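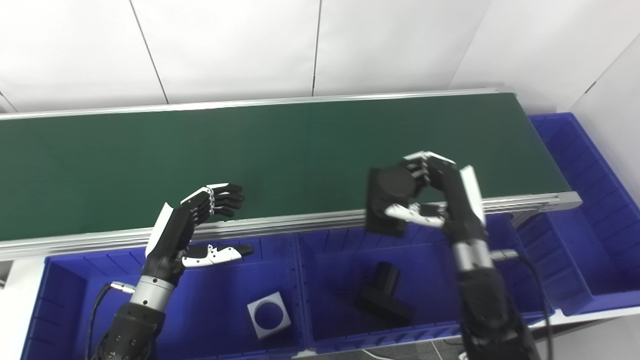 Sorting parts off the belt into the blue bins, right hand loaded, left hand free.

I've sat through three budget rounds now where someone asks "so what does the robot cost?" and everybody writes down one number and goes to lunch. I was the one asking in the first round, so I'm not throwing stones. But I'd like to make a case for changing the question before the October round, when a lot of small shops like ours will be filling in the same spreadsheet.

Look at what's in the photo besides the hands. There's a conveyor with a proper aluminum frame, there are plastic bins, there are walls behind it, there are cables coming off both wrists. Every one of those is a line in a budget, and in my experience (two sites, one of them a bit of a mess) they're the lines that get left for later. The quote we had from Rajput for the belt, rails and corner brackets was tidy and fair. It was also sitting in a different folder from the robot quote, under a different cost centre, with a different person's initials on it. You can guess how that went.

The bins are my favourite. A bin is cheap! We bought 8 of them and I remember feeling quite pleased with myself. Then the height was wrong for the reach we'd planned, so we needed stands, and the stands needed to be fixed to the floor, and the floor needed a sign-off. The bins came to $179. The business of putting them in the right place came to $1,708, and that was with me doing the measuring myself on a stepladder.

Then there are the hands. People fall in love with hands, me included. Four fingers and a thumb looks like it will pick up anything you own, and maybe it will, but I think you should have to say out loud what you want picked up before you're allowed to order one. The parts here are small and blocky: a flat base with a stubby cylinder on it, a T-shaped thing, a white cube with a big round hole. If that were my whole parts list forever, I'd price a plain two-jaw gripper first and make the fancy hand argue for itself. If the parts list changes every few weeks, as ours does, the fingers start to look like decent value. Either answer is fine by me. What bugs me is seeing a Zeron hand or a Lelo hand in a plan with no parts list attached at all.

Samina Khokhar, who signs off our capital spending, disagrees with me on some of this. Her view is that you buy the best arm you can afford and scrimp on everything around it, since you can always swap a bin. I see the logic. I'd still put a quarter of the money aside for the stuff around the arm and refuse to touch it until the thing has been running for a full season. She calls that my biscuit tin.

One more gripe and I'm done. Spares. Our Sunlow plan had a lovely page on training and nothing for spare cables or fingertips. Put them in year one, with their own line and a colour nobody can miss on the spreadsheet, and ask the supplier for the delivery time in writing while they still want your signature.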